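Notebook, December, 14:20. K. Matubbar

Second session with the Likgate evaluation kit (simulator plus task pack, trial licence from Festska). Debashish Pramanik wants a view on whether we renew. Build 123, default physics, dining room from the Brirnodach set.

Loaded the tidy-up task. Room came up without errors. Went over the table area first, as the short front chair-to-table clearance is where Paul (our old planner) used to fail.

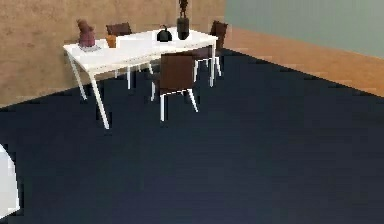

Dining room, table with items on top, near chair pushed in.

Collision meshes checked against the render. Chair backs fine. Table legs are splayed and the mesh follows them, better than the straight boxes in the last kit. The black vase has a single hull that includes the sculpture, so anything reaching over the table gets a wide berth. Raised with Festska, no reply yet.

Moved on to the bag item. Ran 7 resets; 2 put the bag slightly into the rug and it jumped on the first step. Workaround: raise the spawn height by 2 cm. The knot is part of the rigid body and does not deform. Acceptable for navigation, poor for grasp work. Rug edge renders jagged at the default resolution, to retest with smoothing on.

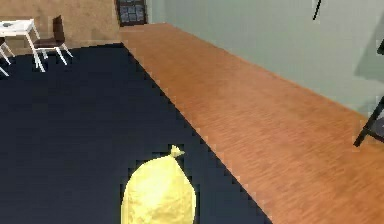 Can the kit be run without the Festska licence server?
Only for viewing saved logs. Starting a new session needs the server, so book a seat before a long batch.

To do: export reset logs for Debashish, ask for a price on the soft-body add-on.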